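Tistgate Opens Shared Evening Workspace for Local Residents

TISTGATE, May 17, 2021 – The Tistgate Workspace Association today announced the opening of its evening desk program, which gives residents a place to study, write and build small projects after regular working hours.

The program follows a trial held in March and offers 82 desk places across 3 floors of the former Krawczyk building. Members may reserve a desk for up to six evenings a month. Each place includes a table, a chair and power for personal equipment. Members are welcome to bring their own computers, books and materials, and may leave work in progress set up between reservations on the second floor.

"Many of our members share small apartments and have no table they can leave covered overnight," said Miroslava Palamarchuk, director of the association. "They asked us for a desk and a quiet room, and for lights that could be turned down late in the evening."

Lighting on the second floor is now controlled by row. Members working mainly at a screen may keep their own row dim, while reading rows remain fully lit until closing. 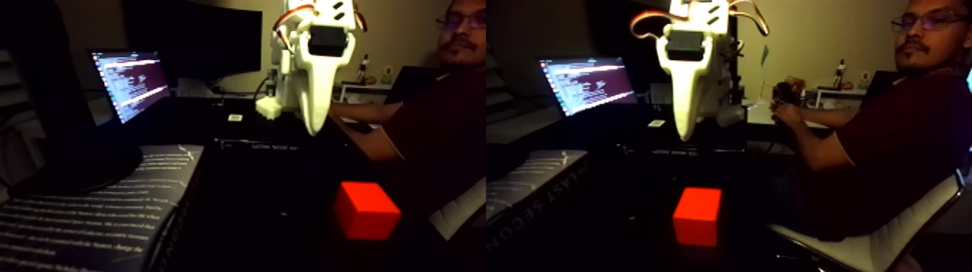

The association received 294 applications during the trial period. Places were assigned by drawing, and a waiting list remains open. Shelves for books and personal items are available to members who reserve the same desk for a full month.

"We have kept the rules short," said Agata Zanetti, who manages the program. "Food stays in the kitchen, calls are taken in the hallway – and desks are cleared on the last evening of each reservation."

Residents may apply at the front desk during opening hours. Membership cards are issued on the first visit.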